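Tips for when your flight route is cancelled

Posted Mon 21 October in Travel Tips

Many readers wrote to us after Rivent announced it will stop the direct flight between Venness and Urkel. It is a small airline and a small route, but for people who already paid for the winter it is a big trouble. I was in the same situation in February with another airline, and I made several mistakes. I collect in this page what I learned, in the order in which I would do it now.

First, do not cancel the booking by yourself. If you press the cancel button before the airline does it, the system may treat it as your own decision, and then you receive only the taxes back. Wait for the message from the airline and keep it. I print mine and put it in the kitchen drawer with the passports.

Second, read what they offer. Usually there are 2 choices, money back or a new flight. The new flight is often with a change of plane and a long wait between. Look at the hour of arrival before you say yes. My own new flight landed after the last bus, and the taxi cost me 39 euros.

If you booked through an agency, write to the agency and to the airline on the same day. Put the booking number in the subject line and keep the letter short.

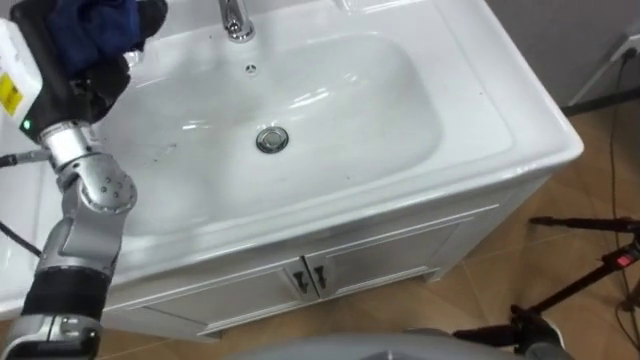

PACKING AND HOME

When the new journey has a connection, pack again from the beginning. One direct flight forgives a heavy bag, but two flights and a walk between terminals do not. I weigh the empty bag on the kitchen scale first. My old one was 500 grams heavier than I believed, only from a broken wheel frame and forgotten coins.

Liquids go in small bottles. Fill them over the sink, press a little air out and close the cap. A piece of kitchen film under the cap stops the shampoo from coming out. Wash the bottles with warm water when you come home, otherwise the old soap becomes sticky.

Carry one change of clothes in the hand bag. Roll the shirt inside the trousers, and put the socks in the shoes.

If your departure moves to a later day, look again in the fridge. Milk and salad will not wait for you, but bread and cooked rice can go in the freezer. Change also the date for the parking and for the cat hotel.

MONEY

Keep every receipt in one envelope. For the meals at the airport I asked back 300 euros for our whole family and received it after a second letter, with copies of all the receipts inside.

More in this category: Choosing a cabin bag / Drying clothes in a hotel room / Muñoz luggage scale, our test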